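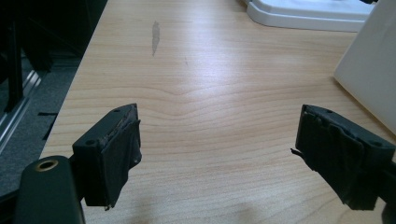

Mon 19 March
By the Robotics Desk

The claim from Divard is simple enough. Record people doing chores with a hand-held gripper, train a model on the recordings, and a robot arm can do the chores with no robot time spent on teaching. The lab's paper rests on 961 recordings, of which 618 survived cleaning. What was wrong with the other 343 gets one sentence.

The headline result is that the trained policy, called Odera, beat an older method on five household tasks. Two of those were run on the same table where the training data was collected. I would like to see the scores with those two taken out.

Then there is the padding. Foam on gripper fingers frays with use, and a worn finger grips differently from a fresh one. The paper never says when the pads were changed, or if the robot's matched.

A group at Rundville plans to repeat the tests in May, in a kitchen the model has never seen. Until those numbers are out, I'd treat Odera as a decent demo.

14 shares | 5 comments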